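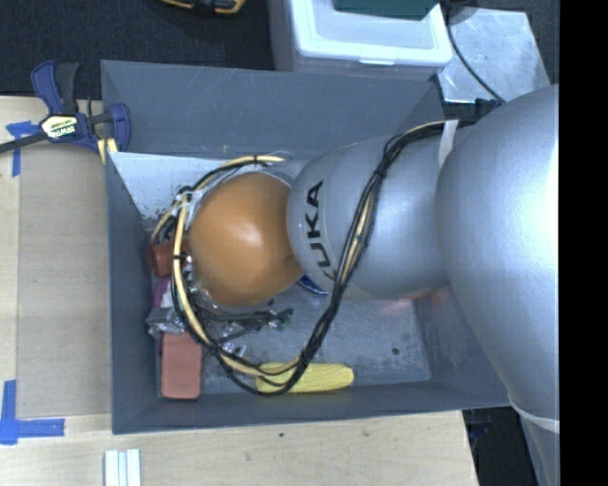

Bodetance Household Reuse Center will accept small household goods at the Runder Street counter beginning Monday, June 12, 2023. Details follow in this thread.

Items should arrive clean and in a condition you would be willing to pass on to a neighbor. Kitchenware, tins, desk supplies, toys and small hand tools are welcome. Clothing and bedding continue to go to the Naqvi Hall location.

Each drop-off is sorted by bin. Please do not fill a bin to the top — a few items at a time are easier to check, and fragile pieces stay in better shape.

Lids should be packed with the containers they belong to. Sets may be tied together with string. Tape leaves a residue on painted surfaces and should be avoided.

We are unable to accept the following at the counter: knives without a cover, opened cleaning products, medicines, batteries, light bulbs. The city collection point takes batteries and bulbs during its regular hours.

The center received 718 items during its trial period. Of these, 84 were returned to their owners or recycled, most often for missing parts. A short check at home before you pack is appreciated.

Residents may bring up to 2 boxes per visit. Larger donations, including the contents of a full kitchen, require an appointment. Please write to Gertraud Stöckli at the front office and include a short list of what you plan to bring.

Questions about sorting and storage may be directed to Engelbert Lüthi, operations manager.

Sorted goods will be available to residents in August. Opening hours for the pickup shelves will be posted on this account.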